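# Journée portes ouvertes chez Clokex : deux bras robotisés devant le public

**Rerncombe** — L'atelier Clokex a ouvert ses portes lundi matin aux habitants et aux écoles de la commune. Les visiteurs sont entrés par groupes de 16 personnes, avec un passage de 25 minutes devant chaque poste. C'est la cellule à deux bras, installée au fond du hall Figueroa, qui a attiré le plus de monde.

L'entreprise fait la maintenance de petits équipements mécaniques pour les exploitations et les communes du secteur. Depuis le mois de juin, elle étudie avec le bureau d'études Perken la possibilité de confier aux robots une partie des gestes répétitifs : prendre un outil, le présenter, le reposer à sa place. Le travail de démontage reste fait à la main par les mécaniciens, et la direction a répété plusieurs fois que cela ne va pas changer cette année.

Pendant la démonstration, les groupes se tenaient derrière une ligne jaune peinte au sol. Un technicien donnait les explications au micro, car le hall est bruyant quand le compresseur se met en marche. Il a demandé au public de regarder surtout la pince et la clé, et de ne pas suivre les câbles, qui bougent beaucoup et distraient l'attention.

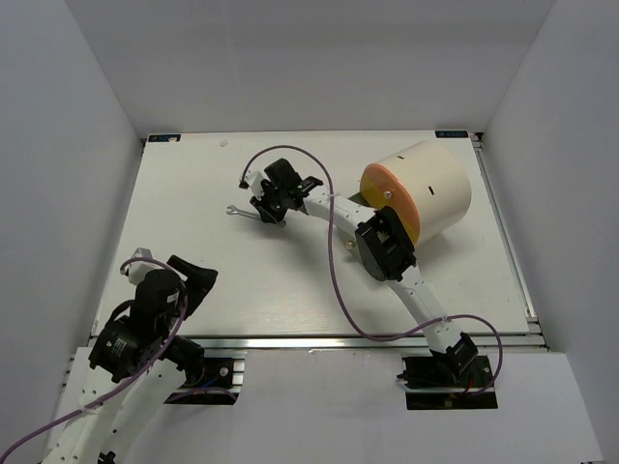
*La pince du bras droit au-dessus d'une clé métallique, dans la cellule du hall Figueroa.*

Les questions ont été nombreuses. Plusieurs élèves voulaient savoir pourquoi le robot va si lentement. Le technicien a répondu que la vitesse était limitée exprès pour la visite, et que même en essai normal les bras ne travaillent pas vite. Une clé plate, a-t-il expliqué, est un objet difficile : elle est mince, elle brille, et les doigts doivent descendre très près de la table sans la toucher. Un agriculteur a demandé le prix de l'installation — la réponse n'a pas été donnée, le projet étant encore à l'étude.

Selon le tableau affiché à l'entrée du hall, la cellule a réalisé 3 794 essais de prise depuis sa mise en service. Perken souhaite maintenant passer à des séries de 100 essais avec le même outil, posé chaque fois dans une orientation différente. Les résultats seront présentés aux salariés avant toute décision d'achat.

La visite se terminait par l'atelier de soudure et par un café offert dans la cour. Une deuxième ouverture est prévue à l'automne, le soir à partir de 18 heures, pour les personnes qui travaillent dans la journée. L'inscription se fera à l'accueil de Clokex ou à la mairie de Rerncombe.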